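The Desk as a Work Surface: Keeping White Tops White

By Fahad Bajwa

A white desktop shows everything. Graphite, shoe rubber, bag buckles and cup rings all register on a pale matte finish long before they would on oak or gray. Offices keep buying it anyway, mostly for the light it throws back into small rooms.

Bottled drinks are the usual test. Tea stains faster than water and dries to a thin brown edge that collects dust. At the Pilley workrooms, the rule is one closed bottle per desk, kept near a far corner, away from papers and sleeves.

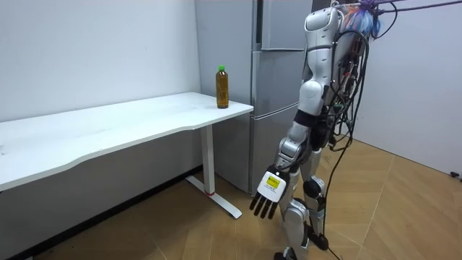
A bottle of tea near the far right corner of a white desk.

Cleaning is simple if the marks are sorted first. Smudges from hands and drinks are water-soluble and lift with a damp cloth and a drop of dish soap in 200 ml of warm water. Leave the cloth on a dried ring for 45 seconds, then wipe in one direction. Gray scuffs are usually transferred material sitting on top of the finish. A soft white eraser removes most of them. Melamine sponges also work, but they polish a matte top, and the shiny patch is permanent.

Edges need separate attention. Straight fronts can be wiped in one pass. Tops with a notch cut into the front, a common way to leave room for cables or a clamp, hold grit in the inner corners. Use a dry brush there before any water.
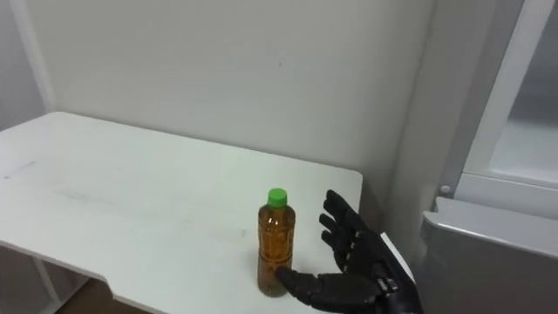
Light smudges, a gray scuff and a notched front edge on a white tabletop.

Ridged bottles are easier to grip than smooth ones, though condensation runs down the grooves and pools at the base. A cork coaster will absorb up to 20 ml before it leaks. Replace coasters every 6 months, and check the underside for trapped sand whenever the desk is cleared.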